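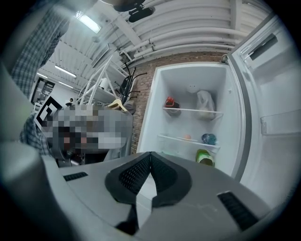 The refrigerator at Lorondale, open for the August review of shelves.

3 min read

The household refrigerator is reviewed once each month, in the early evening, before the grocery order is placed. The present entry records the arrangements now in force.

The upper glass shelf is reserved for items intended for prompt use. Anything kept in a plastic bag, such as the white one at the back, is to be opened and identified before it is returned. The lower glass shelf is for small items, and bowls may be placed beneath it where height permits.

Leftovers are to be labelled with their contents. My colleague Benedetta Leone favours coloured bowls for this purpose, and I have adopted her practice in part. Jars without a legible date are emptied, rinsed and recycled.

Shelves are wiped with warm water and bicarbonate of soda. The door seal receives the same treatment. The vegetable order will be reduced by one bag until further notice.

Ada Costa

Related posts
Sorting the Pantry at Lorondale
A Schedule for the Freezer
Tea Towels: A Revised Policy

3 comments

Wolis: Does vinegar do the seal any harm?

Ada Costa: I use it sparingly, well diluted.

Sangkhawat42: Our bottom shelf is all chutney. Will try the labels.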